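Skekura Household Handling Code
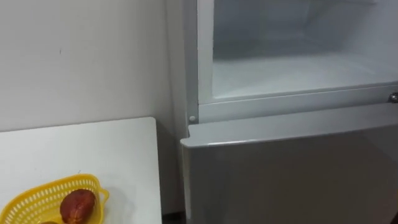

The Skekura Household Handling Code (usually just the Skekura code) is a set of good practice rules for robots that put away, fetch or move food in home kitchens. First drafted in May by the Drareck lab, adopted 5 Dec 2018. Not a law. Used mainly by test kitchens and by makers that want the Trorkel mark.

Scope

Covers refrigerators, tables, baskets, loose fruit and vegetables. Stoves and knives are left to a seperate document, Krajčí Part 2, still in draft.

Main rules

Clear space of 400 mm in front of any open compartment before the arm moves. Produce is picked one piece at a time. No lifting a basket by its rim unless the rim has been load tested. Doors: the robot must check whether a door is there and which side the hinge is on, every run, no stored maps. Contact force on shelves and liners is logged. Logs kept 410 days.

A person in the room can stop the robot at any time, by voice or button. Both have to work.

Testing

Trorkel testing takes 1229 trials per model, split between empty and stocked refrigerators. Bruised fruit counts as a fail, so does a dropped piece even if its undamaged.

Criticism

Small labs say the trial count is too high. The force log format was also changed after adoption, older logs need converting.

See also

Krajčí Part 2
Trorkel mark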